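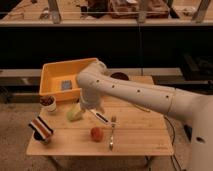

Test table with the arm over a pale green object, yellow bin at the back.

Comparing two finger sets on one arm

This procedure compares a stock finger pair with a replacement pair on the same arm, same controller, same table. It assumes the arm is already calibrated and that the Natness logger is running. The fingers we compared were the Ristić flat pads and the Vasex ribbed pads.

1. Mount and zero

Power down the tool flange before changing fingers. Torque the screws evenly, close the fingers fully and set the zero there. Repeat the zero after every change, even when going back to a pair you have already used. Update the tool center point in the controller. A stale value shows up as the fingers landing short on flat items.

2. Choose the objects

Mix shapes. Include something round, something flat, a thin metal utensil, a light cup and a bin to place into. Keep the same set for both finger pairs. The fork is the hardest item on our list and should not be dropped from a test for that reason.

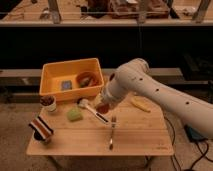 Page last modified: December, by Hélder Patrício

3. Set the grip limits

Start with the controller's force limit at 50 percent. Raise it only if both pairs slip on the same object, and then raise it for both. Paper cups need their own limit, stored as a separate profile. Do not edit the default.

4. Run the trials

One trial is approach, close, lift, move, release. Reset the object by hand between trials and vary its angle. A fork with its tines toward the back of the table tests a different grasp from one lying crosswise, so log orientation along with the object name. Stop the run if a cable crosses the wrist path.

Our log for the flat pads has 302 trials and the ribbed pads 191. The sets are unequal, so compare rates per object and ignore the totals.

5. Score

Success: object released inside the target area.
Partial: lifted, then dropped.
Fail: never left the table.

Sérgio Rebelo's scoring script reads the logger output directly. It chokes on files with more than 2,000 rows; split them first.

Known issues

Dumetlow controllers report finger width before the fingers settle. Add a short wait after the close command.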